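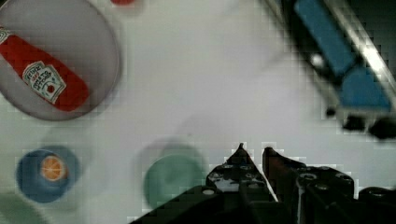
2. Progress on the table handling rules

Reporting to: Paweena Sriwong, Fetdale
Prepared by: Eugeniusz Sadowski, Starkier
Date: Nov 19, 2022

2.1 Work done since May

The written rules for table work with the two-finger gripper are now in their second version. Wiesława Walczak rewrote the part on speed near people, and the operators at both sites have read it and signed. Between May and the closing of this report we made 3,242 runs under the rules. In 700 of them a person was sitting at the table.

The table is set with mixed things on purpose. A ketchup bottle lying on an oval plate is a different task from a blue cup with an orange slice in it, and the first version treated both the same way. Version two has a separate rule for round objects lying on their side, and another for open cups with something inside. For cups, the arm must keep the opening upward during the whole move.

2.2 Rules that were changed

Fingertips stay above the height of the tallest object until the operator confirms the target.
The stop button is tested before each session and the test is written in the log.
Food used on the table is not eaten after.
Pointed fingertips are checked for damage after every 8 sessions.

2.3 Open points

Salvador Figueiredo asked if the rules should also cover glass. We did not decide it yet. The Udaline site wants to include it, but our force limits were measured only with plastic cups and we prefer to measure again first.

The log form is too long. Operators fill the first page well and the second page badly, so Eugeniusz Stępień is preparing a shorter one.

2.4 Next period

We plan 2,000 runs with the new form at Grabowska. We ask Fetdale to send comments on version two before these runs start, and to confirm who will sign the final text from your side.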